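塑料方凳修整记录

阳台那张白色塑料方凳用了几年,去年冬天开始晃。坐上去重心稍微偏一点,就能听到凳腿根部咔的一声。周六上午有空,把它拿进来处理。

先说结构。凳面是方形,背面一圈凸起的边框,中间是注塑成型的加强筋和凹槽,四条腿从四角伸出。这种凳子晃,原因一般有两类:腿与凳面连接处松动,或者四个脚底磨损不均。两者处理方法不同,需要分开判断。

判断方法:正放在平整地面,对角按压凳面。如果凳子整体翘动,是脚底高低差;如果凳面动而脚不动,是连接处的问题。我这张属于后者,脚底用塞尺量过,差值可以忽略。

之后倒扣操作。桌面先铺一层黑色塑料布,凳面朝下,四腿朝上,连接部位全部露在外面,清理和上胶都方便。

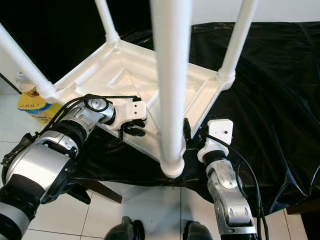

倒扣后的凳子,背面的筋条和凹槽朝上。

清理用硬毛刷加棉签,凹槽里积灰比预想的多,角落还有一层发黏的旧污。先干刷,再用湿布擦,最后晾到完全干透。残留水分会影响胶的附着,这一步不要省。

腿根接合处逐个检查,用手向内、向外各掰一次,听声音,看缝隙。松的是其中一条,其余三条没有位移。缝里注少量塑料专用胶,保持倒扣静置8小时,中途不翻动。聚丙烯表面能低,普通快干胶粘不牢,买胶前先看凳子上的材料标识,PP要配底涂剂。

Teodor Mocanu上次留言问能不能直接打自攻螺丝。不建议。筋条壁薄,孔边容易开裂,裂了就没有再修的余地。

晚上翻正试坐,响声消失,对角按压没有明显位移。能撑多久要看阳台日晒,塑料老化比胶失效更值得担心。三月再复查一次,到时把脚垫一起换掉。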